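Uvix, the hand-held gripper we built in a shared workshop, is ready for you to copy

August 27, 2022

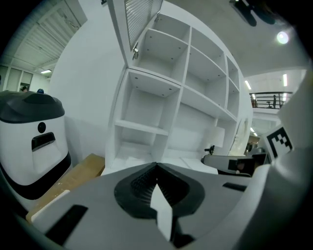

What we're announcing

Hi, I'm Leonie Petersen, and I get to share some very happy news from the Wustomia workshop! As of today the plans for Uvix, our hand-held gripper, are free for anyone to download, print and put together. We've been at this in the evenings since last November, and I still can't quite believe I'm typing a press release about something that started as a sketch on the back of a parts bag.

Uvix is a tool you hold and squeeze. You pick things up with it, put them down somewhere else, and the recording of what you did can later be used to teach a robot arm the same move. We wanted one of our own, the ready-made ones were out of our reach, and Timo Heitmann said the words "how hard can it be" (he has since been asked not to say them again).

What's in the download

You get the print files for the housing and the fingers, a parts list, a wiring sheet and the marker patterns to run off on a regular printer. A full build comes to 35 printed parts. I put my last one together in 2 evenings, but I'd printed everything ahead of time, so please don't plan on that if your printer is as moody as mine.

The fingers took us the longest by far. We went through 12 versions, and Thu Ninh drew nearly all of them. The early ones were smooth and let go of anything round, so she added grooves, then changed the angle, then changed the grooves again. I have a whole drawer of rejects at home and I'm weirdly fond of them.

Sylvain Masson wrote the build guide — with photos for every step and a page at the back for all the mistakes we made ourselves. Read that page first! It would have saved me a cracked housing and a very long walk to the hardware store for more screws.

Build nights

We're also opening up our bench for anyone who'd like company while they build. Bring your printed parts and we'll supply the screwdrivers, the soldering irons and plenty of opinions. If you don't own a printer, get in touch ahead of time and we'll find you a slot on one of ours. Beginners are very welcome, and so are teenagers who come with an adult.

We've packed 200 small bags of screws and springs to give away to people who come by, one bag per build. When those run out you can still get everything on the parts list from an ordinary hardware store.

Get in touch

Press questions, interview requests and offers of spare filament can come to me, Leonie, through the contact form on the Wustomia site. For anything about the wiring, ask for Timo. He'll talk your ear off, and he's usually right.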